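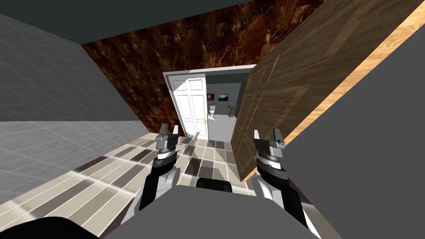
Ticket 4000 -- RSVP form drops guests
Venue: Grunarberg
Reported by: Wycliffe Muli
Assigned: Velimir Karagiannis
Status: Monitoring

Symptom
Couple's guest list shows 47 replies. The seating planner shows 28. Meal choices are missing for the remainder.

Log
1. Exported both lists and compared. Every missing guest replied as a plus-one.
2. Checked the ceremony and reception settings. Plus-ones were enabled for the ceremony only.
3. Enabled for reception, re-ran the sync. Counts now match -- meal choices still blank.

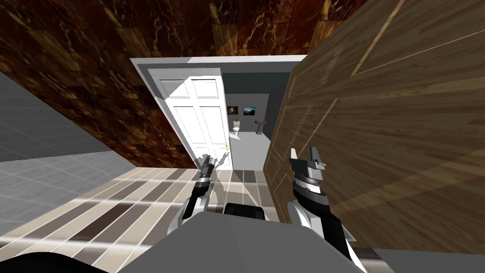 4. Restored meal choices from the May backup template and mapped the field by hand. Caterer's sheet prints correctly.

Outstanding
Stuart Marsden to confirm the top table order with the bride's family. Leave ticket open until the place cards have gone to the printer.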